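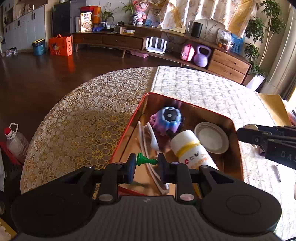
Yaw Asamoah told me before I started that he'd have sent the whole kit back by the end of the first shift, and that I should ask who gets the extra hour it is supposed to save. I did ask. I'm still waiting on a good reply.

The Zevura sorting kit is a pair of hand-held grippers plus a license for the Callness software. Staff use the grippers to pick small things up and put them in trays, and the software is meant to learn the job from them. We do returns and small-parts sorting at Powell, so our items are all shapes: game pieces, tweezers, bottles, little dishes, plastic spoons. The kit costs 2957 dollars, and the license is another 289 a month after June.

Grip first. The finger pads will hold something as small as a chess pawn, sideways, between the base and the head. I didn't expect that and I'll give them credit. Thin flat things are another story. A spoon lying against the side of a tray took me three tries, and by then Gorazd Zupan had cleared his tray by hand and gone for coffee.

Comfort is where I'd knock off the most. The body is wide, and you are looking over the top of it at whatever you want to pick up. With one in each hand you keep your elbows out, and after a couple of hours I felt it in both shoulders. The manual suggests a break every 2 hours. Our floor lead read that as permission to skip the earlier one. That isn't Zevura's fault exactly, but a company selling to workplaces ought to see it coming.

Then there's the part the brochure calls "freeing up your team." For now the team does the same sorting, slower, with a tool in each hand - and every pick goes into a log with a name on it. Managers can open that log. We found out from a settings page. You can switch names off, but only from the manager account, and ours stayed on until Gorazd made a fuss.

I also tried the older Ruveck set. It's lighter and the trigger is softer, but it drops anything with a round end and the software is worse.

Would I buy it? For a small shop that wants to automate one dull job and has talked it through with the people doing that job, maybe. For us, no. Nobody has put in writing what happens to the sorting bench once the machine can do it, and I'd want that page before the invoice.

3 out of 5, and the third star is for the finger pads.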